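ok so I have been putting off dealing with my desk corner since November and tonight I finally got going. thread, because I have opinions now

first off, the desk itself. it's the Tradwood one I got secondhand, and I love it, but I had pushed it into the one spot in the whole place where the outlet is behind you. so for months there's been a cord running across the floor exactly where my feet go. I have tripped on it more times than I want to tell you

so step one was turning the whole thing to face the other way. 11 pm, dragging a desk with towels under the legs so the neighbors don't hate me. it slides great on towels!! highly recommend

step two: the drawer. oh my god the drawer. dead pens, a Buschmann stapler with no staples, a box of 1,000 staples that don't fit the stapler, three keys to I don't know what. the keys went back in the drawer (I'm not brave enough)

I also found the 21 page manual for my old Marko lamp. the lamp has been gone for years. I read two pages of it standing up before I put it in the recycling

step three was supposed to be cables and I lost a whole hour to it. velcro ties are so much better than the plastic zip kind, because I change my mind constantly and then I'm there with scissors trying not to cut the wrong thing

someone asked about shelves. I had the Mundivholm ones picked out, two of them, over the desk. had the tab open for weeks and everything 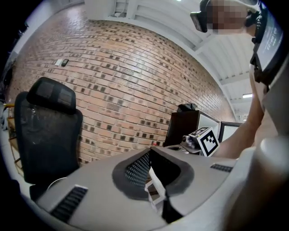 Shelves are where I keep getting stuck, because I go back and forth on drilling every single time. I know people do it, you go into the mortar or you go into the brick and everybody online is very sure about which one. But a brick wall that big looks so good with hardly anything on it, and I don't want to be the person who puts two holes in it and then hates where they are. So I'm leaning toward something low that stands on the floor, next to the desk, and leaving all that brick alone

closing the Mundivholm tab. ok, bookmarking it and THEN closing the tab

still to do: find a home for the printer, wipe down the chair, buy staples that fit. if you have a low bookcase you like that isn't super deep, send me a link please, mine can't stick out past the desk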